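Subject: Re: [letterpress-l] Tympan packing for a short run on cotton stock

Callum Sedgwick wrote:
> Impression is heavy at the tail of the forme and weak at the head.
> I have 7 sheets under the tympan and the rollers are set to gauge.
> Should I add packing at the head or go back to the platen bolts?

Leave the platen bolts alone until the packing is sorted out. Seven sheets is too many for type that is close to height. On my press anything over four makes the platen close early at the hinge side, and the tail of the forme takes the load first. Bolt adjustments made with that much packing will be wrong as soon as you change paper.

Strip it back to one hard sheet and 2 soft ones, then pull a proof without ink. Read the back of it under a low side light. If the tail still bites, move the forme up in the chase before you touch anything else – a block set low will give the same symptom on a perfectly level platen.

Dampening matters more than most of the manuals admit. Cotton stock at 300 gsm needs about 40 minutes in the damp box between blotters. Dry, it will ask for packing you don't need.
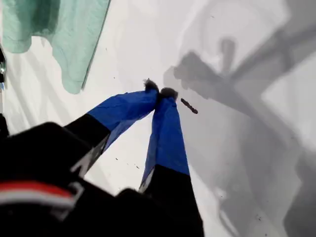 Liya Gebretsadik added on Sunday that oiled manila swells a little in a humid shop, so she checks the tympan again after the first 2 dozen pulls and swaps the top sheet if the impression has crept.

I would do the same. Mark the top sheet in pencil so it goes back in the same way around.

Ekrem Güler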